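# The last pen counter in Dimley

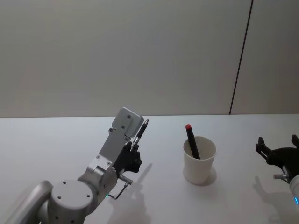 **Smaranda Pascu**
*Features writer*

The shop on Kaufmann Street opens at half past eight, and by nine there is usually a customer at the counter with a pen that has stopped working. Claltesa has sold stationery in Dimley for three generations. It used to have competition from two newsagents and the department store by the station. Those have closed, and the nearest place to buy a bottle of ink is now 20 miles away.

I went in July, when trade is slow. School orders start in August and the shop gets through most of its exercise books in three weeks. The rest of the year it lives on pens, refills, greetings cards and a steady business in account books, which a few farms in the area still fill in by hand.

Pens take up the longest wall. The owner keeps 283 kinds in stock, counting each colour and nib width separately, and the stock book behind the till lists them all. The cheapest is a plain black ballpoint. It outsells everything else in the shop, and 3000 of them went out last year, many to the surgery and the council offices.

A ballpoint is a simple thing. A small metal ball sits in a socket at the tip and rolls as the pen moves, picking up thick ink from the tube behind it. Gel pens use the same kind of tip with a thinner, water-based ink, so they write with less pressure but run out sooner. Fountain pens need more care. Most of the ones brought in for repair have dried out in a drawer, and a soak overnight in cool water is often enough to get them going.

The shop charges nothing for that. It does charge for straightening a bent nib, which is slow work done at the back under a lamp. Customers are asked to leave the pen for a week.

Refills are the part of the trade that has changed most. Twenty years ago people bought a good pen and then bought refills for it. Many makers have since changed sizes, and customers come in with an empty tube wrapped in tissue, hoping for a match. The shop keeps a wooden tray of old tubes for comparison. If there is nothing close, it can order from Indow, a wholesaler that still carries discontinued sizes, though the smallest order is 200.

I asked who buys the better pens now. Mostly they go as presents, for retirements and for young people finishing their exams. The owner lets buyers try them first, on a pad by the window, and advises them to write a full sentence. A signature is too quick to show whether a pen scratches or skips. Left-handed customers are steered towards faster-drying inks and away from broad nibs.

The lease comes up for renewal next spring. The rent is expected to rise, and the owner has looked at a smaller unit near the market hall. It would hold the pens and the cards but there would be no room for the account books.

*Claltesa is closed for lunch between one and two. Pens for repair can be left at the counter at any other time during opening hours.*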